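Lalleteck Promivar Seat Cushion for Manual and Power Wheelchairs

Pressure care seating for people living with spinal cord injury, and for the clinics that look after them
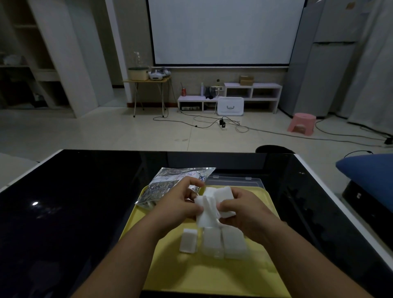
About the Promivar

If you spend most of your waking day in a wheelchair, you already know more about cushions than any sales page could tell you. You know the one that was lovely for the first month and then went flat on the left side, and the one that made every transfer feel like climbing out of a bathtub. We have heard all of those stories (please keep sending them!) and a good many of them went into the Promivar, our everyday cushion for people who need steady pressure relief but still want to feel firmly planted when they reach for something on a high shelf.

The Promivar has a contoured base with a softer layer on top, and a shallow well at the back where the sit bones rest. The front edge is gently sloped so your thighs have support without being pushed up. It comes in 2 firmness grades, Standard and Firm, and your therapist can help you decide between them. If you tend to slide forward or lean to one side, start that conversation early, as the pelvic inserts are easiest to order along with the cushion.

Sizes and fit

Seat widths start at 17 inches in the regular range. Narrower and wider cushions are made to order, and we are always happy to do it, though you should allow a little extra time. Measure the seat itself, between the side guards, with your usual clothing on. A heavy winter coat does make a difference, as many of our customers in colder places have reminded us.

The Smadi cover

Every Promivar ships with a Smadi stretch cover. It zips along the back, has a grippy underside, and goes in a warm machine wash with mild soap. Let it air dry, and please keep it out of the dryer. Lots of people like to order a spare so there is always one on the chair while the other is on the line.

Trying one before you buy

Clinics and rehab units can borrow a Promivar for 2 weeks through our Jutero loan program. Vibeke Vigfúsdóttir looks after the loans, and she is very good at finding the right size in a hurry. New loan cushions in the Firm grade will be ready in May, and the waiting list is open now.

Please check your skin after the first hour on any new cushion, then again at the end of the day, and build up your sitting time the way your care team suggests. If you see redness that doesn't fade, stop using the cushion and call your clinic.

What comes with it

Promivar cushion in your chosen size and grade
Smadi stretch cover, fitted
Carry bag with shoulder strap
Printed fitting and care guide

Warranty: 2 years on the base, one year on the cover

Page updated April 16, 2024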